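February, 11:40 at night, tea gone cold

Mixing day four of what was supposed to be two. The song is called "Sellia," which Shadi swears is a place, and which Maya swears is a misspelling. I have stopped asking. It has a bass line I'm proud of and a second verse I'm not, and we spent most of the afternoon on the second verse.

Maya wants her vocal drier. Shadi wants it to sound like she's singing from the bottom of a well. I suggested a shallow well and got the look from both of them. In the end we kept take 20, having gone all the way to take 24 to find out that we liked take 20.

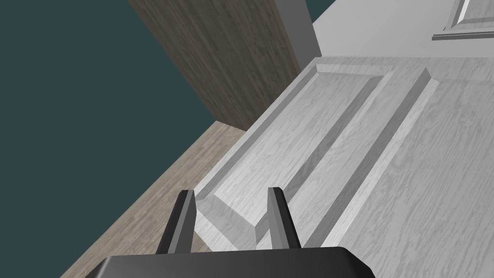 White paneling, close up.

The Besto people wrote back about the April show. They can give us a support slot, before Jurčo, who apparently plays for two hours and does not soundcheck so much as arrive. The room holds 766. I have played to 766 people in my life, I think, but spread over nine years and counting my cousins more than once. The fee would cover the van if the van ran on compliments. I said yes before I had finished reading the email and then had to phone Lina and tell her I'd said yes. She was very calm. She is always very calm -- it's how you know you're in trouble.

Anas can't do April. Anas has a wedding, his own, so I suppose we have to allow it. Khrystyna-Mariia Fedoruk might sit in on drums. She filled in for us once before, learned the whole set on the bus, and played it better than we'd written it. Anas still brings this up.

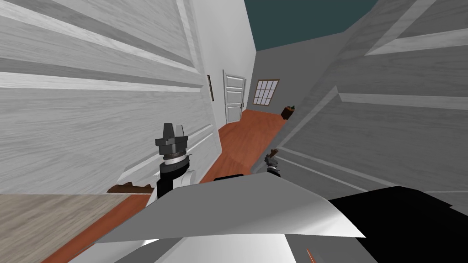
Between the two doors, looking toward the window at the far end.

Checked the numbers on "Sandance" before dinner, which I had promised not to do. 2501 plays. It was 2501 yesterday too, so either the counter is stuck or the public has reached a decision. My mother says she listens every morning, which raises questions I don't plan to put to her.

Tried again to write words for the slow one. Got as far as "the river," crossed it out, wrote "the road," crossed that out, went and cleaned the oven. The oven looks terrific. Three albums in and I still can't get through a ballad without a body of water or a form of transport.

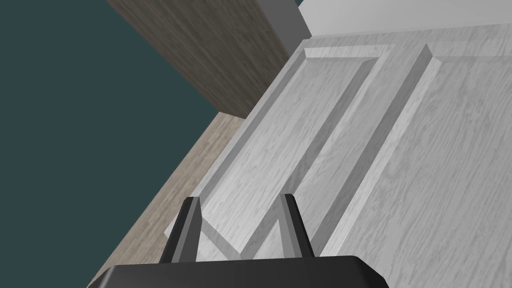
Door panels at a slant, light grey.

Tomorrow: bounce the mix, send to Lina, don't reread what I send to Lina. Buy strings. Ask Shadi for my good cable back, the one he says is his. Call Khrystyna-Mariia before she gets a better offer.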